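Home | Destinations | Gear | Trip Planning | Magazine | Subscribe

FEATURES: HUT-TO-HUT

Crossing the Senda Plateau on a Timed Permit

September 26, 2019

The Senda route runs from the trailhead at Starkside to the road at Mancuso, over a limestone plateau with no vehicle access between the two. Most parties take four days. The huts are basic, the signposting is uneven, and entry has been controlled by permit for nearly 9 years. The permit causes more failed trips than the terrain does.

Each permit is tied to a start date and a direction of travel. Thirty walkers may enter per day, counted at the Starkside gate. Walkers starting from Mancuso draw on the same quota but must collect their papers at Starkside first, which adds a bus ride of two hours. For that reason the west-to-east direction is far more common, and the huts are spaced to suit it.

The first stage is a steady climb through beech forest on an old mule track. Water is available at the bridge and again at the tree line. Above the tree line the ground is dry until the first hut, and the cistern there is fed only by roof runoff. In late summer it can be low by evening. Carry enough from the trees to cook with.

The second stage is the one that needs attention. The plateau is flat to the eye but broken by sinkholes, and the path changes course often to avoid them. Cairns mark the main line. A second set of cairns, older and smaller, leads to a shepherds' well that has been dry for years. In clear weather the error is easy to see and costs half an hour. In cloud it can cost the rest of the day.

Reservations for the huts are handled through Trakard, the card system that also holds the permit. The card is read at each hut door, and a missed reading is treated as a late arrival. Wardens will hold a bunk until dark. After that it goes to the waiting list, and the late walker sleeps on the common room floor at full price.
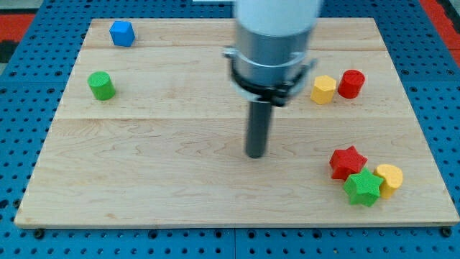 Can the permit date be changed after booking?

The start date can be moved once, up to two days before entry, if the new date still has space. The hut nights move with it only where bunks are free, so check the huts before giving up the original date.

The third stage drops off the plateau by a gully fitted with fixed chain. The chain is sound, but the rock beside it is polished and slow to dry after rain. Parties carrying heavy packs should lower them separately at the short step near the bottom. An alternative path leaves the rim farther north and avoids the gully at the cost of an extra hour and a half.

The last stage follows a river through hay meadows to Mancuso. It is level and can be walked in a morning. The afternoon bus back to Starkside leaves from the church, and the fare is paid in cash to the driver.

The huts close in October, when the cisterns are drained. The plateau remains open to walkers after that date, but the card readers are switched off and parties must carry tents and all their water from the tree line.

Filed under: Walking, Permits, Mountain Huts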